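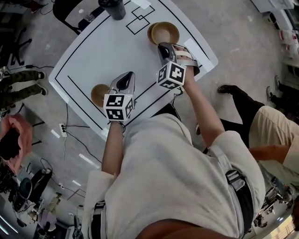 Irnirura opens its first bowl collection for orders, and I get to be the one who tells you! I'm Dace Priedītis, and I've been making tableware with Aurélien Vidal long enough that we've stopped keeping track of whose idea was whose. The collection is called Oller, it goes on sale in August, and it's a family of tan bowls for people who eat breakfast standing up, dinner sitting down and a fair number of snacks in between. We put a few of them out on the white table at the studio, the small one by itself and a couple of the larger ones overlapping up at the far end, with a black tumbler for company. I love that color against the white. I have loved it for months and I'm told I bring it up too often.

IRNIRURA, Jun 16, 2020. So, the news part. Oller is our first line made only of bowls. We used to sell mixed sets with plates and cups, and people kept writing in to ask if they could skip the plates. (Some of them were quite firm about it.) We finally listened. Starting in August you can buy Oller bowls one at a time, or as a set of five, from our own site and from the Pravness shop, where Pui-shan Cheng has given us the long shelf by the door.

The first run is 258 bowls. I know that's a funny number! We meant to make a rounder one, and then Aurélien and I went through the lot on a rainy afternoon and set aside every bowl that wobbled or had a rim we didn't like. What passed, passed. The wobblers are going home with friends and family, who have been warned.

You'll want to know about sizes. The small bowl is for olives, salt, a handful of nuts, the egg you're about to beat. The middle one is the cereal bowl, the soup bowl, the rice bowl, the one I reach for without looking. The large one will hold salad for two or noodles for one very hungry person. All of them share the same color inside and out, and they're meant to be mixed up with whatever is already in your cupboard. My own cupboard has a lot of chipped blue stuff in it and the Oller bowls get along with it fine.

Here's what Aurélien said when I asked him for a proper quote: "I wanted a bowl you could pick up with one hand while the other hand is busy. If it also looks good on the table, great, but I start with the hand." I asked him for something with more sparkle in it and he went back to his tea.

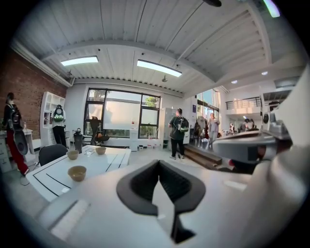
We do a lot of our deciding in the studio, and I have a soft spot for the place. It's a loft with a red brick wall down one side and a big black-framed window at the back, all green outside, and most of the arguing about Oller happened at the white table with the black lines marked on it. Three bowls on that table, one up close and two farther back, is pretty much how I picture the whole collection now. You start to notice things when bowls sit out in a room where people are coming and going with backpacks on. A bowl that looks lovely on a stand by itself can disappear on a big white tabletop, and an early, paler version of ours did exactly that. Tzu-hsuan Chiu, who mixes our glazes, took one look and went back to make it warmer. It took her seven tries. Number six was very pretty and came out the shade of a Band-Aid, so we moved along.

A few practical notes, and then I'll let you go. Oller bowls can go in the dishwasher. They can go in the microwave. Please don't put them on the stove or take them straight from the freezer to a hot oven. They stack, small into middle into large, and the full set of five takes up one spot on a shelf. Each order comes packed in shredded paper in a plain box, and if anything arrives broken, send us a photo and we'll mail you another while we still have them.

If you'd like to hold one before you buy, Pravness will have a set out on the counter all through August. Go ahead and pick them up, turn them over, pretend to eat soup. Pui-shan says she's had stranger requests. King-fai Poon will be there on opening day serving peanut noodles out of the large ones, until the noodles run out.

Shops that want to carry Oller can write to King-fai as well. We can take on two more shops this year and we'd like them to be places where people cook, talk about cooking, or at least own a decent spoon. For writers and editors, we have sample bowls to lend in the small and middle sizes. Tell us which one you'd like and when you need it, and please wash it before you send it back.

Press contact: Dace Priedītis, Irnirura
Shop and wholesale questions: King-fai Poon, Irnirura
Oller bowls, sold singly or in a set of five, on sale in August at Irnirura and Pravness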